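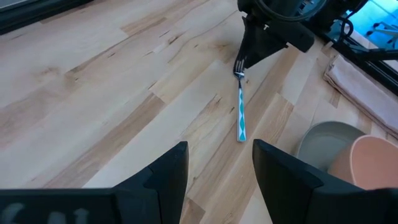 A fork with a diamond-pattern handle meets the future of dining. Open day, Dondano workshop, Drendton.

I drove 11 miles to watch a robot pick up a fork, and I would do it again.

The flyer from Dondano promised "an afternoon with the household of tomorrow," and I went with low hopes, having been shown the household of tomorrow several times before. It usually comes with a man in a headset and a song with a lot of drums in it. A sleek arm pours a glass of juice. Everyone claps, the lights change, and we are led past the place where they sell the tote bags.

Drendton had no drums. It had a roped-off area, a coffee urn, and a pair of black arms trying to lay one place at a table. The schedule said the full job should take 8 minutes. By my watch the arms spent longer than that on the fork.

If you have never seen a machine fail to pick up a fork, I should explain that it's gripping stuff. Forks are terrible objects. They are thin, they lie flat, they're shiny in the wrong spots, and they are heavier at whichever end you have not grabbed. My own children needed years to get the hang of them, and one still regards the fork as optional. The gripper came down, stopped, seemed to think about it, went back up, and came down again a hair to the left. People leaned over the rope. A grown man next to me whispered "come on" in the voice I use for the ninth inning.

On the fourth go it closed on the handle, lifted, and dropped the thing with a clatter. The room groaned as one. On the fifth it held, and I heard real applause, the kind you can't get with a song.

My complaint is with every other demonstration I have attended. At the Vergara expo in April I sat through a video of a robot kitchen in which nothing went wrong for six straight minutes. I learned nothing from it. I could not tell you what the machine found hard, how many tries it took, or whether a person was standing just out of view with a hand on the controls. The presenter said it had a success rate of 100 percent. So does my brother-in-law, if you let him pick which stories to tell.

The afternoon in Drendton told me more in a quarter of an hour. I learned that the arms are slow. I learned that a bowl is easier than a fork, having a rim to hold on to. I learned that the staff had run the table-setting routine 318 times since spring and had a sheet on the wall, in marker, with the bad runs written up as plainly as the good ones. I read that sheet with more interest than I have read most novels this year. Run after run ended in one word: "fork."

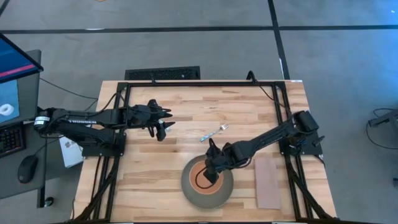 It seemed an awful lot of trouble for something a six-year-old can do for a quarter, a woman at the rope remarked, and she wanted to know when it would be able to do the dishes. The young engineer answering questions said she couldn't give a date. She said it twice, pleasantly, and went back to her keyboard.

I thought that was the best answer of the day. I also think the woman had a point, and I don't want to wave it off just because I was having a nice time. There is a lot of money in this. Two arms, a frame to hang them on, and enough black cable to moor a ferry, all of it aimed at one piece of flatware. Somebody ought to keep asking what it's for, and the open day is the place to ask, out loud, with the machine right there dropping things in the background. You can't heckle a video. (You can, but it does no good. I have tried.)

Plenty of companies seem to believe that the public will only pay for perfection, so perfection is what gets wheeled out. I suspect the damage comes later, when people take the gadget home. My Grulitz vacuum was sold to me by a film in which it glided under a sofa like a swan. Mine lives under the sofa. It goes in and then it calls for help. Had the film shown it stuck even once, I'd have bought it anyway and put the sofa on blocks, and we would all be on better terms.

So I'd like a rule, or at least a custom. If you invite us in, run it live, and leave the misses in. Put the sheet up on the wall. Let us see the person at the keyboard. If the fork falls, let it fall where we can hear it.

Dondano is holding another open day in the new year, and the plan, according to the engineer, is to try a teaspoon. I have asked to be put on the list.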